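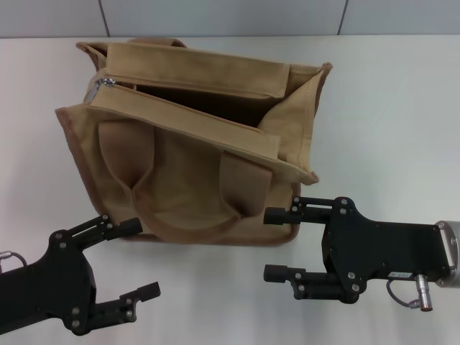
Quiénes somos

Girketance. Taller y escuela de costura, reparación y patronaje. Dos plantas, un patio pequeño, mucha luz por la mañana y bastante poca por la tarde. Empezamos arreglando cremalleras y bajos de pantalón, seguimos haciéndolo. Lo de la escuela vino después, porque la gente se quedaba mirando en el mostrador y preguntaba.

Hoy somos un equipo corto. Theda Görtz lleva el taller y casi todas las clases de nivel inicial. Panagiotis Atanasov se ocupa del patronaje, de los pedidos de tela y de contestar el correo (con paciencia, que a veces tarda). En temporada alta entra más gente a echar una mano con los arreglos.

Cómo empezó

Un local alquilado, dos máquinas de segunda mano y una mesa de corte que no pasaba por la puerta. Hubo que serrarla y volverla a armar dentro. Sigue ahí, con la junta un poco levantada — cuidado con los tejidos finos.

Los primeros meses, solo arreglos. Abrigos, forros, mochilas de colegio, fundas de instrumentos. Luego un grupo de vecinas pidió un curso de tarde y dijimos que sí sin tener programa. El programa se escribió sobre la marcha y se nota, todavía lo estamos ordenando.

En octubre abrimos la segunda planta. Ahí está el aula grande, con planchas propias y un armario de retales del que se puede coger libremente.

Qué hacemos

Arreglos y reparación. Cremalleras, forros, asas, ribetes, costuras abiertas. Ropa, bolsos y lona. Piel solo si es fina, la gruesa no la cosemos, las máquinas no dan. Presupuesto en el mostrador, sin cita.

Cursos. Inicial, medio y patronaje. El inicial es de 72 horas repartidas en el año. Se sale sabiendo enhebrar, regular tensión, poner una cremallera sin llorar y coser un forro decente. El medio ya pide proyecto propio. Patronaje es con Panagiotis y va lento a propósito, se dibuja mucho antes de cortar nada.

Cedunska. Así se llama nuestra línea de bolsos y neceseres, series pequeñas. Lona, loneta, algodón encerado cuando lo encontramos a buen precio. Se cosen aquí arriba. No hacemos tienda online, se compran en el local o por encargo.

Archivo de patrones. 276 patrones en papel, muchos donados, alguno heredado con las notas de quien lo usó antes. Se consultan en sala y se calcan, no se prestan. Lo sentimos, ya perdimos tres así.

El año pasado

Pasaron por el mostrador 2,379 encargos, contando arreglos y piezas nuevas. La mayoría, cremalleras. Siempre cremalleras. Gastamos 600 metros de cinta de bies, casi toda marrón y negra.

También cambiamos de proveedor de hilo. Ahora trabajamos con Temutik para el poliéster y seguimos buscando alternativa para el algodón de grosor medio. Si alguien conoce uno bueno que sirva conos sueltos, que escriba.

Cómo trabajamos

Lo que se puede arreglar se arregla. Si el arreglo sale más caro que la prenda lo decimos antes, y cada cual decide. Hay quien prefiere pagar por un abrigo de su madre y nos parece estupendo.

Los plazos, los que se apuntan en el resguardo. Si nos retrasamos, llamamos. En primavera nos retrasamos casi siempre (comuniones, bodas, bajos de última hora).

Guardamos las piezas terminadas en la estantería de la entrada. Traed el resguardo por favor. Sin resguardo se tarda el doble en encontralas.

Grupos reducidos en clase, una máquina por persona. Se puede traer la propia si está revisada. Agujas y tiza las ponemos nosotros, tijeras de tela no — cada cual las suyas, y con nombre.

El espacio

Planta baja: mostrador, probador, taller de arreglos. Entrada sin escalón.

Primera planta: aula, archivo, la sala Chung con la mesa larga de corte. De momento solo por escalera. Estamos pidiendo presupuestos para un elevador, va despacio. Mientras tanto, si hace falta, damos la clase abajo y movemos las maquinas. Avisad al hacer la matrícula.

Colaboraciones

Prácticas para alumnado de moda y confección, dos plazas por curso. Los centros interesados, por correo, a la atención de Theda. Recogemos también tela sobrante de talleres y tapicerías, siempre que venga limpia y en piezas de más de un palmo.

Contacto

Mostrador abierto mañana y tarde, los mediodías cerramos para comer. Por teléfono mejor a primera hora. Los mensajes de matrícula los contesta Panagiotis, los de arreglos Theda, si os equivocáis de uno a otro no pasa nada, nos los pasamos.

Página revisada el 19 de mayo de 2026. Faltan por subir los horarios nuevos del curso medio.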